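Tralteo 格子柄の呼び名データ README

読了時間：8分
印刷する | メールで送る

Tralteoは、格子柄の「呼び名」を集めたデータです。弁慶格子、味噌漉し格子、翁格子、ギンガム、タッターソール、グレンチェック。布を見て人が口にする名前を、日本語を中心に、聞いたとおりの形で記録しています。現在1726件、見出し語にまとめるとほぼ440語になりました。集め始めたころは百語もあれば立派だと思っていたので、毎月ファイルを開くのが楽しくてしかたありません！

最初のきっかけは、古着の仕分けをしていたMalsha Royさんのメモ帳でした。同じ柄のシャツが、出品する人によって「ギンガム」「ブロックチェック」「太いギンガム」「木こりのやつ」と全部ちがう名前で入ってくる。検索で見つからないから困る、という実務の話だったのですが、メモを見せてもらったら呼び名そのものがおもしろくて、そのまま表計算ソフトに打ち込み始めました。あのメモ帳の文字は今もnamesの先頭のほうに残っています（誤字もそのまま）。

ファイルの中身

names.csv　呼び名の本体。1行が1回の聞き取り、または1か所の用例です。
patterns.csv　柄の側の表。線の太さ、色数、縦横の比など、名前を使わずに柄を書いたもの。
links.csv　呼び名と柄の対応。ひとつの呼び名が複数の柄につながることも、その逆もあります。
notes.txt　どの列にも入りきらなかった話。読み物としてはいちばんおすすめです。

文字コードはUTF-8、改行はLF、区切りはカンマです。Excelで直接開くと文字化けする環境があるので、その場合はデータの取り込みから読んでください。

names.csvの列

name_id　通し番号。欠番あり。削除した行の番号は再利用しません。
name　呼び名。聞いたとおり、書いてあったとおり。
yomi　読み。ひらがな。聞き取りで確認できなかったものは空欄。
headword　見出し語。表記ゆれをまとめるための列で、こちらの判断が入っています。
source_type　聞き取り、手紙、商品札、値札、家庭の覚え書きのいずれか。
region　話し手が「この呼び方を覚えた土地」。今住んでいる場所ではありません。
certainty　3が確実、2がたぶん、1があやしい。
memo　自由記述。

regionの定義は途中で変えました。初期の版では現住所を入れていたため、引っ越しの多い人の呼び名がどこのものか分からなくなってしまったのです。直せる行は全部聞き直しましたが、連絡のつかない方の分は空欄に戻してあります。空欄は「不明」と読んでください。「どこでも言う」という意味ではありません。

格子をどう分けたか

いちばん苦労して、いちばん楽しかったところです。柄の名前には、織り方から来たもの、線の配置から来たもの、用途や人物から来たものが入り混じっています。千鳥格子は形の名前で、グレンチェックはその千鳥の部分と細かい縞の部分が組み合わさった柄。タッターソールは馬の市場の名前が元だと言われますし、翁格子は太い格子の中に細い格子がたくさん入るのを、翁と大勢の孫に見立てたという説明をよく聞きます。味噌漉し格子にいたっては台所の道具です。どれも名付けた人の目が感じられて、表に並べているだけで一時間くらいすぐ経ちます。

そこでpatterns.csvのほうでは、名前をいっさい使わないことにしました。太線があるか、細線が太線の間に入るか、縦と横が同じ幅か、交わるところの色が中間色になるか。こうした項目だけで柄を書いておいて、名前とはlinks.csvでつなぎます。この形を提案してくれたのはRostam Khosraviさんで、最初は回りくどいと思ったのに、実際にやってみると弁慶格子とバッファローチェックがきれいに隣り合いました。

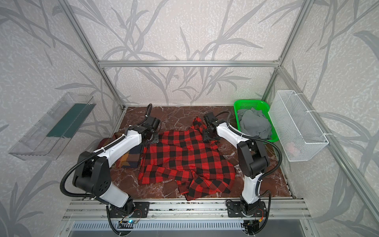 弁慶格子は、同じ幅の縦縞と横縞が交わる太い格子で、二色の濃淡で紺や茶を使ったものを、紺弁慶、茶弁慶と呼び分けることがあります。バッファローチェックのほうは赤と黒の組み合わせで覚えている人が圧倒的に多く、色が変わると別の名前で呼び始める人もいます。白と黒なら「大きいギンガム」、緑と黒なら「緑のバッファロー」、紺と水色なら「ブロックチェック」。つまり、同じ幾何でも色で呼び名が動くのです。この動きを拾うため、links.csvにはcolor_dependentという列を足しました。値はyes、no、unknownです。

逆に、色が何であっても名前が揺れない柄もあります。千鳥格子はその代表で、ピンクでも緑でも千鳥は千鳥でした。ただし大きさには敏感で、模様が手のひらほどになると「大きい千鳥」や「ジャイアント」と言い足す人が出てきます。

市松は入れるかどうかで長いやりとりになりました。線が交わってできる格子と、四角が交互に並ぶ市松とでは作りがちがいます。けれども話し手の側は「格子みたいなもの」としてごく自然に並べて話してくれるので、入れました。不要な方はpatterns.csvのkindがichimatsuの行を外してください。

集め方

聞き取りは、布や服を手に持ってもらい「これを何と呼びますか」と尋ねるだけです。こちらから候補は出しません。Mahnaz Kazemiさんが初期の録音を聞き返して、質問者が先に「チェックですよね」と言ってしまっている箇所を片端から見つけてくれました。その分はcertaintyを1に下げてあります。耳の痛い作業でしたが、おかげで聞き方がずいぶん良くなりました。

手紙で送ってくださる方もいて、布の端切れが同封されていると封筒を開ける手が早くなります。生地店のOstapchukからは、店内で使っている古い商品札の写しを提供していただきました。略号だらけで最初は暗号のようでしたが、「ミソ」が味噌漉し格子、「ベン」が弁慶格子だと分かった瞬間の気持ちよさといったら！ 略号はnameにそのまま入れ、headwordで展開しています。

知っておいてほしい偏り

話し手は裁縫や古着に関わる人に寄っています。ふだん柄の名前を口にしない人の語彙は少なく、「四角いの」「テーブルクロスの柄」のような呼び方はもっとたくさんあるはずです。こういう答えは遠慮して言い直されやすいので、見かけたらぜひ送ってください。大歓迎です。

和服の柄に詳しい方の用例は、印刷物で覚えた名前と家で覚えた名前が混ざっています。分けられたものだけmemoに書きました。スコットランドのタータンは、氏族ごとの名称に踏み込むと規模がまるで変わるため、日本語の会話で出てきた呼び方に限っています。

件数の多さを、そのまま世の中での使われやすさとして扱うのは避けてください。一人で二十語も教えてくれた方がいますし、同じ柄の布をあちこちに持って歩いた時期もあります。

使い方の例

色を表す語を外した呼び名の一覧がほしいときは、names.csvのheadwordを使うのが簡単です。地域ごとの違いを見るならregionが空欄の行を除き、certaintyが2以上の行に絞ってください。Ehsan Alipourさんは授業で、patterns.csvの説明文だけを生徒に渡して柄を描いてもらい、あとから呼び名を当てる遊びに使ってくださったそうです。描かれた格子が思い思いの形になったと聞いて、説明文のほうも何か所か直しました。

Brarineという小さな検索画面もあります。呼び名を入れると近い柄の説明が出るもので、Marichka Nechyporukさんの作です。表記ゆれの辞書はまだ手作業なので、ひらがなで入れたほうが当たりやすいです。

ライセンスと引用

CC BY 4.0です。引用するときは「Tralteo 格子柄の呼び名データ」と版の番号を書いてください。聞き取りの録音は公開していません。話し手の名前も入っていません。

変更の記録

第4版　10月。商品札の略号を追加。color_dependent列を追加。
第3版　regionの定義を変更。市松を追加。
第2版　見出し語の列を追加。
第1版　メモ帳からの打ち込み。

これからやりたいこと

保管は引き続きIrnuraにお願いしています。次の版では、縞の呼び名との境目に手をつけます。縦の線だけが目立つ格子を「縞」と呼ぶ人がかなりいて、memoにだいぶ溜まってきました。子ども服の柄の呼び名も足りていません。誤りの指摘、別の呼び名、布の写真や端切れ、どれも送り先はnotes.txtの末尾にあります。

当サイトではアクセス状況の把握のためにCookieを使用しています。［同意する］［設定を変更］
更新のお知らせをメールで受け取る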